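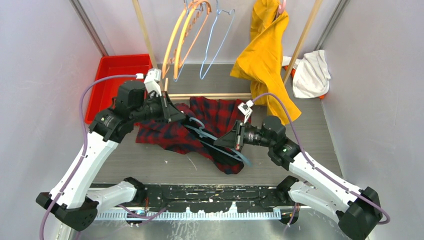

Trekodura Helpdesk replied: We have looked at your account and the waste checker is working as designed. Please clear your browser cache and run the report again.

Cleared it, twice, on the office PC and on the laptop. The report still says our Kemer unit produced 2,640 kg of mixed waste in the period. Our transfer notes add up to 2,382 kg. I don't see how a browser cache changes the weight of a skip, but it's done, so please don't ask for it again.

Status: Reopened
Product: Trekodura Compliance Checker, waste module
Site: Kemer
Priority: Normal (I asked for High and it was changed back without a note)

What I did
Signed in, chose Kemer, chose the quarter ending September. Uploaded the transfer notes as a CSV using your own template. Green tick, no warnings. Opened the report and got the wrong total on page 2. Opened the list of uploaded notes underneath it and added them by hand. They come to 2,382, the same as our paper copies. So the notes went in correctly and the total is being made from something else.

What I expected
The total to match the list printed directly below it.

Trekodura Helpdesk replied: The checker may include estimated weights where a collection has no ticket. Could you confirm whether any collections were missed?

None were missed. Negi collect from us and their statement agrees with our notes line for line (attached). If the checker adds estimates, the report ought to say so, and it says "based on your records" at the top. Which records?
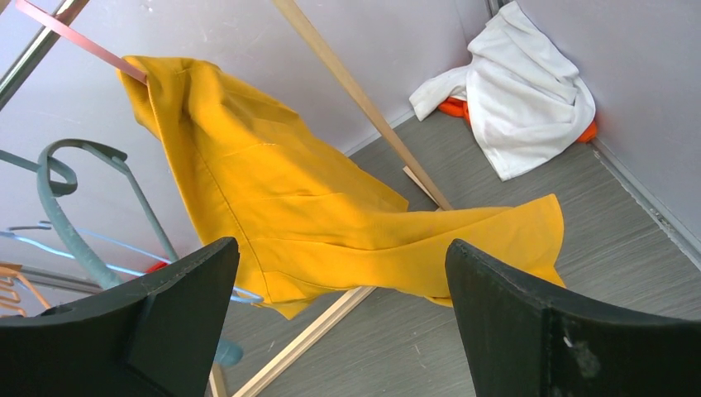 Photo: Storklow

Update, 9.40 am
Found something myself. In Site Settings there is a box called "Apply sector average to gaps", and it was ticked. I have never opened that page. I unticked it, saved, ran the report again. Still 2,640. Logged out and in again and the box had ticked itself.

Update, 11.15 am
Tried our Storklow site with the same template. That total is right, and the box there is unticked and stays unticked. The only difference I can find is that Kemer was set up before the October release. I wouldn't swear that is the cause.

Trekodura Helpdesk replied: Thank you for the extra detail. As your total is below the 3,000 kg alert level, your result is still shown as green and no action is needed on your side.

With respect, that misses the point. The 3,000 is a line drawn in your software, and staying under it doesn't make the figure true. I have to put my name to this report. If the tool can add 258 kg that never left the yard, I have to assume it could leave some out as well, and I'd rather not learn that from an inspector.

Please answer these:
Where does the extra weight come from?
Are our earlier Kemer reports affected?
Can the box be switched off at your end?

Trekodura Helpdesk replied: This has been passed to the second-line team. Sites created before the October release may be keeping an old setting. A fix is planned.

"Planned" was the word on my last ticket too. We are keeping our own spreadsheet for Kemer until I see a correct total, and I'm not agreeing to close this one.

Status: With second line
Workaround: none supplied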